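Forum: Home Office and Storage
Thread: White cube shelf next to the desk, or keep it all on the desk?
Page 1 of 1

gmorelli
Posts: 17

We have two white desks along a brick wall and a white open shelf unit (Felness, the one with square compartments) on the white wall at the right-hand end. The unit went up in August. So far it holds nothing and the things that were on the desks are still on the desks. I want to get this sorted before I buy anything else.

My questions are whether open compartments work for paper, and whether I should get the door inserts. Borka has inserts that are supposed to fit but the listing doesn't give an inside measurement. The second desk belongs to Teresa and she is happy with hers, so this is only about mine.

Floor is concrete, so no carpet to worry about if I end up moving furniture. I would prefer not to drill into the brick again.
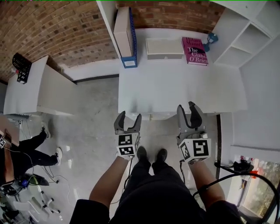 Paper is the main problem. I keep bills, the lease, manuals and printouts of patterns, and I have never had a system beyond putting the new sheet on top. What's out on my desk now is the tall white file box with the blue back, the flat white storage box and a library-sale copy of The Giant, O'Brien that I keep meaning to take home. The file box is for current paper. The flat box is for everything I don't want to decide on, and that is the one I need help with.

Graziella

----

deskdrawer_dan
Posts: 1,247

Skip the doors. I had them on a similar unit and took them off after one winter. You forget what's behind them, and the cheap hinges sag.

For paper, stand it up. Get two or three more of the tall file boxes and put them in the compartments at sitting height. Label the side that faces out. Then the desk has nothing on it except what you're working on.

The flat box should go. Flat boxes fill from the top and you never see the bottom again.

----

Pruitt
Posts: 475

I don't agree about the flat box. Patterns curl if you stand them up in a half-full file, especially the tissue ones. I keep mine flat and have for years. Just put one kind of thing in it and write that on the lid.

Do agree on skipping the doors.

Does the tall box fit in the compartments? Measure before you buy more. Mine from Seidel was a half inch too tall and I had to lay them all down, so that was a waste of money.

----

gmorelli
Posts: 18

Good point, I had not measured. I just tried it and the tall one goes in with a little room over the top. The flat one only goes in on its short side, and it sticks out past the front by a couple of inches. So that one would have to stay on the desk or go on top of the unit.

----

deskdrawer_dan
Posts: 1,248

On top of the unit is fine for patterns if you don't use them every day. I still say it turns into a junk box within a month.

----

tphelan
Posts: 6

Teresa from the other desk. For the record my whole system is one black mesh organizer in the far corner and I can find everything in it. I don't keep paper. I scan it and shred it. I have told Graziella this.

Also, whatever you decide, please leave the bottom row of the shelf open for bags.

----

Pruitt
Posts: 476

Scanning is fine for bills. I'd keep the lease on paper.

----

mossyoak700
Posts: 88

Is the unit fixed to the wall? You mention drilling. Ours is a Vanidton and it came with a bracket that was no good on plaster, so we bought a different one at the hardware store. Once you start loading the upper compartments with paper it gets heavy. Worth checking that before you argue about boxes.

----

gmorelli
Posts: 19

Yes, it's fixed. Two brackets into studs on the white wall. The drilling I was complaining about was on the brick side, for a picture rail that we gave up on.

Plan for now: no doors. Tall box moves to the second row, one more of the same next to it for the lease and manuals. Patterns stay flat in the flat box, on top of the unit, with a label. Bottom row for bags. Bills I will try scanning, but I'm keeping a year of paper until I trust it.

----

deskdrawer_dan
Posts: 1,249

Get two more tall boxes, not one. They change the color every year and you won't be able to match that blue.

----

gmorelli
Posts: 20

OK, two.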